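Tarkano (company)

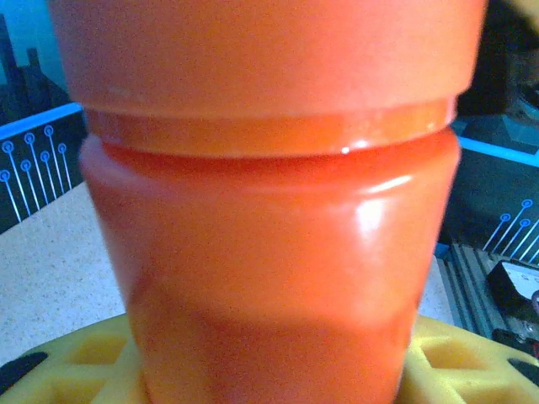
An orange plastic object in close view, with a raised band beneath the rim of its upper part

Tarkano is a manufacturer of evaporative cooling equipment for small workshops, market stalls and farm buildings. Its head office and main assembly plant are in Wotarora, where it employs 145 people. The company designs its own fans, water pumps and control boards and buys cooling pads and sheet metal from outside suppliers.

History

Tarkano began as a repair business for ventilation fans used in grain stores. Its founders moved into manufacturing after a local dairy cooperative asked for a cooler that could run from a single outlet and be cleaned without tools. The first model was sold only in the Wotarora district and was withdrawn when its steel water tray was found to rust within two seasons. A revised model with a molded tray replaced it and remained on sale for many years.

The company later bought Gradico, a maker of thermostats and humidity sensors. Gradico continued to trade under its own name and still supplies other equipment makers. Its staff moved to the Wotarora site when the plant was enlarged, and the former Gradico building is now used as a parts warehouse.

Products

The main product line is sold under the name Qin. All models work by drawing outside air through a wet pad, which lowers the temperature of the air as the water evaporates. The range is divided into portable and fixed units.

Portable units are mounted on wheels and carry their own water tank. The smallest, the Qin 456, has 2 fan speeds and is intended for a single work area. Fixed units are installed on a wall or roof and are connected to a water supply. The largest of these, the Qin 700, is used mainly in packing sheds and greenhouses.

As with other equipment of this type, performance depends on the climate. The units cool most effectively in dry air and give little benefit in humid conditions. The company's installation guide advises that a window or vent be left open on the far side of the room so that moist air can escape.

Operations

Assembly is carried out in one shift for most of the year, with a second shift added before the summer season. Orders for fixed units usually close in August. Replacement pads and pumps are kept in stock for discontinued models, and most are sold through independent dealers.

Tarkano also runs a short training course for installers at its head office. Dealers must complete the course before they may offer warranty repairs on fixed units.

See also

Evaporative cooler
Industrial fan
Humidity control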